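Filed under: Food & Garden / Threads

Huia Pryor
October 2023

OK I promised a few of you a tomato season wrap-up thread, and the last plants came out of the ground this morning, so let's go. Long one. Get a snack.

1/ First, the setup for anyone new. I rent half a plot at the Kallel Street garden, and I've got four big pots on the back steps at home. Sun till 2 on the steps, sun all day at Kallel. I water before work, and I'm not a morning person, so keep that in mind when we get to the part about blossom end rot.

2/ I started seeds in April, which my neighbor told me was too late, and she was right about the beefsteaks and wrong about everything else. The cherries didn't care one bit. They went in the ground looking like something you'd pull up by accident and by July they were over my head.

3/ Total haul from Kallel: 228 tomatoes. Yes I kept a tally, it's on the inside of the shed door in pencil. Cherries not included because I eat those standing up and there's no way to track it.

4/ Money, because somebody always asks. I spent $30 on seeds and starter mix. The plot fee is separate and I'd pay that anyway just to get out of the house. I did NOT buy the fancy cages this year. Used the bent ones from last year plus a lot of old T-shirt strips, and it looked terrible and held up through that big August storm.

5/ Blossom end rot. Ugh. I lost most of the first flush on the steps to it. Everybody told me calcium, so I crushed up eggshells like a little witch, and I can't say it did a thing. What helped was watering the same amount every day, even when it had rained a bit. Pots dry out so much faster than you think!!

6/ Hornworms: only found two. Both at night with a flashlight. Both enormous. I screamed at one of them and the guy in the next plot came over with a shovel.

7/ Now the important stuff, which is eating. My position, and I will be buried with it, is that a good tomato needs salt and ten minutes. Slice it, salt it, walk away, go fold some towels. When you come back there's juice all over the plate and that juice is the best part. Bread goes in the juice. 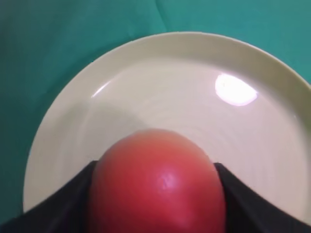 8/ And don't put them in the fridge! I know, I know, there was that whole argument in my replies last summer and some of you had studies. If it's dead ripe and you're leaving town, fine, chill it. Otherwise it lives on the counter, stem side down, and you eat it by Thursday.

9/ Sauce. I did one giant batch over Labor Day weekend with my sister and we fought about skins the entire time. She blanches and peels. I roast everything at a low heat, skins on, then run it through the food mill my aunt gave me. Hers was prettier. Mine tasted more like tomatoes. She reads these so hi, I said what I said.

10/ Things I'd skip next year: the yellow pear ones (cute, taste like water), the basil planted in between (shaded out by June, total waste), and that striped one from the swap table that split every single time a cloud went by.

11/ Things I'm doing again: two kinds of cherries, the paste tomatoes, and straw mulch. So much straw mulch. I put it down late this year and you could see the difference in a week.

12/ Green ones! I had a whole grocery bag of them left today. Half are wrapped in newspaper in the basement with an apple, which my grandma swore by. The rest are getting fried tonight in cornmeal. If you have a relish recipe that isn't all sugar, please send it to me.

13/ Garlic goes in that same bed in two weeks, so expect me to be insufferable about garlic. And if anyone near Kallel wants tomato cages that lean to the left, I've got a pile by the gate. Take them all.

14/ Oh and somebody asked about saving seeds, I forgot. Jar, water, let it get gross for a few days, rinse, dry on a coffee filter. Label it. I have three unlabeled envelopes in a drawer right now so do as I say.

More from Huia Pryor
Garlic planting, the short version
What I grew in pots on the back steps
A thread about zucchini I regret posting
Bread for people who hate measuring

Contact | Terms | © 2023 Talasum | Back to top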